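The kit list, and what it leaves out

Buying for a small automation lab is mostly a fight about order. What comes first, what can wait till September, what gets bought twice because the first one was wrong. We have been round this loop at Hetport for long enough to have opinions, so this is the budget piece people keep asking for. Written fast, between deliveries.

Start with the job. Sounds obvious. It isn't how most purchase orders get written. Somebody sees an arm at a trade show, the arm goes on the wish list, and six months later there's a very good arm and no data to teach it anything. Shek did exactly this. Lovely arm, bolted down, covered over, waiting on a set of hand-held grippers that were never in the plan. When the grippers came the plates didn't match the mounts. Another month gone.

So we turned it round. Hand-held first, arm later. A pair of grippers a person can pick up and use costs a fraction of the arm, and you find out what the job is really like before you sign for anything heavy. Is it glasses? Boxes? Floppy things? The answer changes the fingers, the fingers change the payload, the payload changes the arm. And the arm is where the money goes.

Quotes, then. We had three in. Plaltis came in at 900 pounds a gripper, cables and a spare set of fingers included, delivery in the price. Geker quoted 565, which looked like the end of the conversation until we read the second page. No cables. No fingers beyond the pair fitted. Support by email, in office hours, in somebody else's time zone. The third firm never sent a proper quote, only a brochure and a phone call, and we dropped them.

We went with Geker in the end, and spent a good part of the saving on the bits that weren't in the box. Would do the same again, I think. But only becuase we had a person on the bench who likes making up cables. If you don't, pay for the dearer one and get on with your life.

Cables deserve a budget line of their own. Most people put them under sundries and then sundries eats the contingency. Buy longer than you measured. The distance from the table to the rack is not the length you need - you need the loop over the table, the drop to the floor, the run round whatever is standing there, and slack for arms that reach. We measured the straight line the first time. Whole lot went back.

Furniture next. Boring, cheap, always late. A plain table does nicely if it doesn't wobble, and rounded corners are kinder to sleeves and cables. Get one with a grommet hole if you can. Get a second desk for the computer so that the work table stays a work table. Stands for lights and cameras - two to begin with, decent ones, weight at the bottom. Curtains if the room has windows, as daylight wanders about all afternoon and the recordings wander with it.

Then props. Really. Set aside real money for things to pick up, and make them awkward. 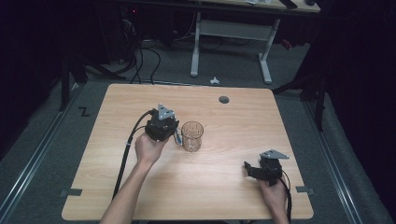
Glass is the one everybody leaves till last, and it should be near the top. A ribbed tumbler costs next to nothing and will tell you more about a set of fingers than a week of foam blocks. You can see straight through it, it catches the light in odd ways, and it punishes a heavy grip. Buy a box of them. Buy a dustpan as well, and put it on the same order so that no one has to claim it back.

People time is the biggest number and the one most often missing from the sheet. Two grippers means two hands, and two hands belong to someone who gets tired. We plan sessions in short blocks with a proper break, and nothing after 4 pm, when the grip goes sloppy and the recordings get binned. Cost it as wages. Don't cost it as "spare capacity". There isn't any.

Spares. Fingers wear, bolts vanish into carpet, connectors get stood on. We hold three sets of fingers and that has been enough so far. Bolts we buy by the bag. Tape in more than one colour, for marking where things go, and more of it than seems sensible.

What we'd cut: the fancy workbench, the second monitor, the extended warranty on anything you can mend with a hex key. What we wouldn't: cables, glass, and the hours.

As for the arm, it's back on the list for next year's round. The spec is shorter than it was, and the payload figure has come down twice. Geker and Plaltis have both been asked to requote the mounting plates to match, drawings attached this time. The lead times still havent come back from either of them, so the floor fixings are on hold until they do.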